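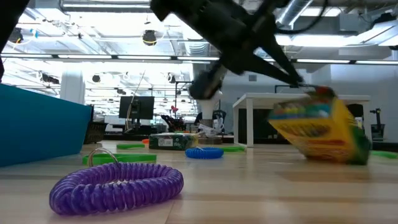 When the Grip Fails: Lessons from a Sorting Fault

Coiled wristbands, metal rings and a box of crayons are ordinary things, yet they are among the items that sorting robots find hardest to manage. At Rilline, a small firm which packs school supplies, they were also at the centre of a fault that stopped work for 11 days.

The firm's Betden cell had completed 1,151 picks when an arm closed on a carton, lifted it and failed to register that a wristband had caught on one finger. The control software, known as Onyeka, recorded the pick as successful. The arm then moved at full speed towards the bin, and the wristband was thrown over the guard rail. There were no injuries.

An internal review, led by the safety engineer Ah-rin Cheon, found two causes. The force reading had been averaged over too long a period, so that the slight pull of a stretched coil was lost. The speed limit for mixed items had also been removed during a software update in October and had not been restored.

"The arm did what it had been told to do," Ms Cheon said. "Our checks after the update did not cover items that stretch."

Rilline has since reduced travel speed by up to 80 per cent whenever coiled items are on the table. Guard panels have been raised, and each update must now be signed off by a second engineer. A further trial at the Skindenier site is planned.

Filed under: Workplace Safety | Automation
Last updated: 8 August 2020
We use cookies to improve your visit. Accept | Manage settings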